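Headphone Refurbishment Technician (part-time, fixed term)

Zovel Audio Returns, Zollach depot
Applications close: Thu 25 February

Position summary

Zovel processes returned over-ear headphones for resale and for the Pronirov school loan program. The last intake was 1,332 units, almost all of them wired. We are hiring 2 technicians for bench work at our Zollach depot. The term runs to the end of August, at 16 hours per week in daytime shifts.

Scope of work

Units reach the bench unsorted, with the cable attached and usually uncoiled. The technician separates them, inspects cups, headband and plug, tests both channels, cleans all contact surfaces and coils the cable for packing. Stock varies in colour and cable gauge, and pairs are to be kept apart on the table so that leads do not cross.
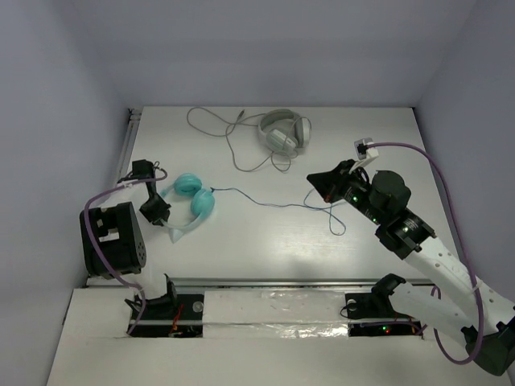 Duties

Untangle cables without pulling on the cup entry or the plug.
Check the headband for cracks, whitening and uneven tension.
Test left and right output at the bench amplifier and log the result against the unit number.
Flex the cable along its full length during the test and record any dropout.
Wipe down cups and band with the supplied solution; replace ear pads where worn.
Coil the cable, secure it with a reusable tie and bag the unit.
Set aside units that fail any check, labelled with the fault code.

Expected output after training is 40 units per shift.

Requirements

Experience in electronics repair, quality inspection or similar bench work.
Good colour vision and fine motor control.
Ability to sit or stand at a bench for extended periods.
Accurate written English for the fault log.

Soldering experience is an asset. Plug replacement is done by the Angelovski workshop and does not form part of this role.

Conditions

Hourly rate according to experience. Paid training in the first week. Gloves and hand tools supplied. Free parking at the depot.

How to apply

Send a resumé and a short cover letter to the Zollach depot office, marked "Headphone bench". State your available days and earliest start date. Shortlisted applicants will be asked to complete a paid practical test at the depot.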